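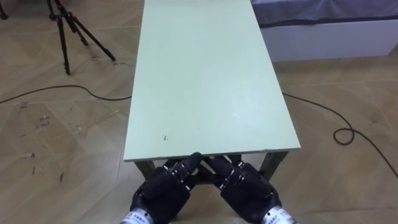
Worktables: height, tops and where to put the small one

I have been sorting out the tables in a multi-use room, and these are my notes. They cover two pieces: a long rectangular table with a pale mint-green top on dark gray metal legs, and a small, tall table with a light wood-grain top on four slender black legs. Prices are left out because neither was bought new.

The long table first. The top is smooth and matte, which I prefer for any sorting or folding job. A gloss top throws the ceiling light back at you and shows every fingerprint. Matte has its own problem: scuffs sit in the surface and do not wipe off. I tried a melamine sponge on the faint ones. After 10 passes the marks were lighter and the patch was slightly shinier than the area next to it, so I stopped. Dish soap and a damp cloth are enough for weekly cleaning.

There is a small chip at one corner of the near edge. I have Dundov edge filler in the closest color I could find, a gray-green that dries one shade too dark. For a chip this size I would leave it alone unless the edge starts to catch on fabric.

The crossbars under the top matter more than the finish. A long table without them racks sideways when you lean on one end. Check the bolts twice a year. Mine needed a quarter turn on two of them in October and nothing since. Do not overtighten into a thin top.

The floor is a light beige wood look in a herringbone pattern. It is easy to live with except that dark scuffs show clearly, and there are plenty, mostly off to the left of the long table. I put Tredska felt pads on everything that gets dragged. They last until grit works into them, and then they scratch as badly as bare metal. Pull one off now and then and look at the underside.

The small table is the more useful of the two. Its lower crossbar keeps the legs from spreading, and it can be moved by one person with a hand on the edge of the top.
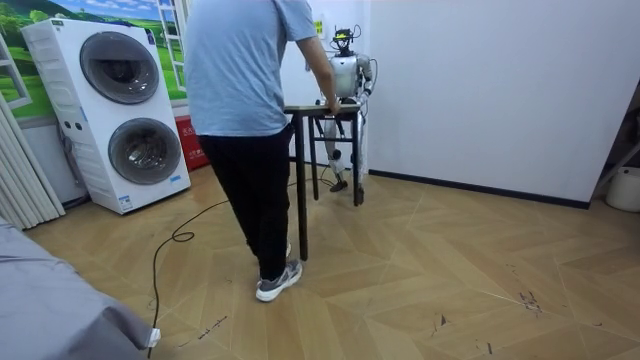 I want it near the stacked washer-dryer, because a stacked unit has no top you can use. With two separate machines you get a folding surface for free. With a stack you end up holding a shirt under your chin while you look for somewhere to put the towels. Leave enough clearance for both round doors to open all the way before you fix the position. I allow 30 inches, and 50 if a basket also has to stand on the floor.

Height is a matter of preference. I like a folding surface a little below the elbow. Too low and your back complains halfway through the second load. Too high and you cannot lay a sheet flat without lifting your shoulders.

Timing, for anyone who cares: one mixed load takes me 17 minutes to fold at a proper table and noticeably longer on a bed, mostly from walking around it.

Still to do: replace the worn pads, try the Quansah floor cleaner on the darker stains, and decide whether the small table needs a rubber mat. I have a Brivevitz mat in a drawer that may fit if I trim it. If it curls at the corners I will go without.

4 comments | 2 shares

Search this blog Go

Contact | All text copyright the author | Back to top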